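**20th January. Resin residue, Urban series, vessel fragments 3 to 9**

Carrying on from the extractions. Base sherds 3, 4 and 7 are done; 5, 6, 8 and 9 still to go. 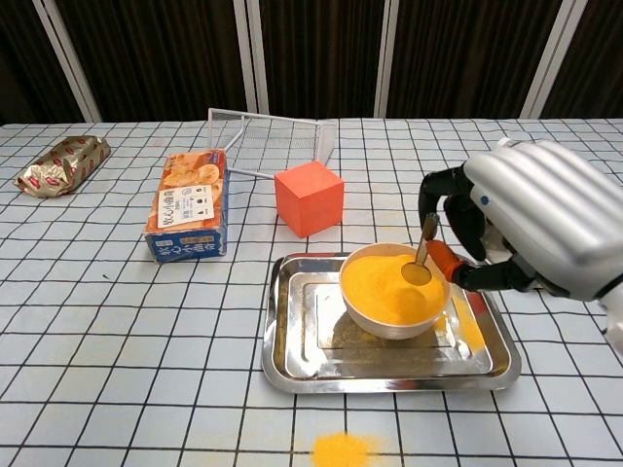
Sherd 4 took three rounds of solvent before the extract ran clear. The residue on the inner wall is thicker than on 3 and breaks with a glassy edge. Scraped 200 mg from the lower third, avoiding the area with the old consolidant. Powdered, weighed again, split in two. One half goes to Okadico for GC-MS, the other stays in the freezer, top drawer, blue caps.

Results back on sherd 3: diterpenoids in the range expected for a conifer resin, plus a fatty acid fraction with a high palmitic to stearic ratio. Reads as plant oil mixed with pine or cedar product. Can't separate the two on this run. Dehydroabietic acid is strong. Retene is weak but above blank, so some heating before it went into the jar is likely. No beeswax esters. No bitumen markers either, though the hopane window was noisy and I wouldn't put that in print yet.

Peak at 519 in the sherd 3 trace is not in the library. It is also in the second blank at low level. Suspect the vial septa. Changed to the Kisolen septa from run 168 onward. If it is still there after that, look at the glass wool.

Linen impression on sherd 7: weave count attempted under the stereo scope and abandoned. The impression is too shallow on one side. Raking light from the left is better than from the right. Try a silicone cast only if conservation agrees, and not before the residue work is finished on that piece.

Contamination notes:

- Sherd 6 has a pencil number on the inside face. Sample away from it.
- Sherd 8 was washed at some point after excavation. Old card says "cleaned, dilute acid." No strength given. Expect carbonate loss and treat any negative as no result.
- Sherd 9 carries plasticizer from the storage bag. Phthalates swamp the early part of the trace. Rebagged in foil.

Radiocarbon: the short-lived plant fragment stuck in the residue of sherd 4 is still the best candidate. Resin itself is a poor choice with the consolidant around. Pretreatment would need the full solvent sequence, and the fragment may not survive it. The jar form alone puts us at around 2,000 years or a bit older, so a date with a wide error would add very little. Leave until June.

Busico quoted for the replacement column. Same phase, shorter delivery than last time. Order before the current one starts to bleed any worse; baseline at the top of the ramp is already up on last week.

To do:

- [ ] Blank, blank, standard, then sherd 5
- [ ] Repeat sherd 3 with new septa
- [ ] Ask the registrar for the old treatment cards on 8 and 9
- [ ] Relabel freezer drawer

Balance drifts in the afternoon. Weigh in the morning.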